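Sotidard Two-Arm Handling Cell
Product information from Rowlands Automation

The Sotidard is a bench-height handling cell for laboratories, training centers and packaging teams that need to pick up and place everyday goods. It is supplied as a complete unit: frame, 2 arms, parallel grippers, wrist cameras and control software. Assembly and first setup are carried out by our own staff at the customer's site.

Each gripper closes on an item between two flat-faced fingers. The wrist camera looks out past the fingers toward the work, and its view is available to the operator at all times. Finger pads may be exchanged without tools, and a set of 6 pairs is included in the purchase price.
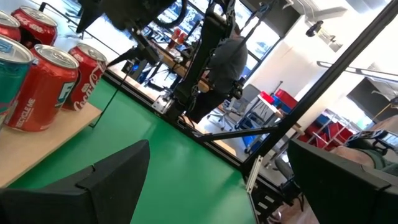

Wrist camera view: beverage cans on a board beside the green work mat, with the gripper fingers in the foreground.

The frame is open on all sides so that staff can reach the work surface when the arms are stopped. Additional sensors and brackets may be fixed to it at any point along the rails. Power and data cables are supplied in lengths suited to the frame.

Customers at our Closuvcombe site completed over 2000 picks with the standard finger pads during the trial period. A written summary is available on request from Sioned Harries, Product Manager.

Ordering
Complete cell: part number 189
Replacement pads: sold in pairs
Extended service plan: Grukach, renewed each May

Requests for a demonstration should be addressed to Cledwyn Voyle, Customer Services. Please state the size and weight of the items to be handled.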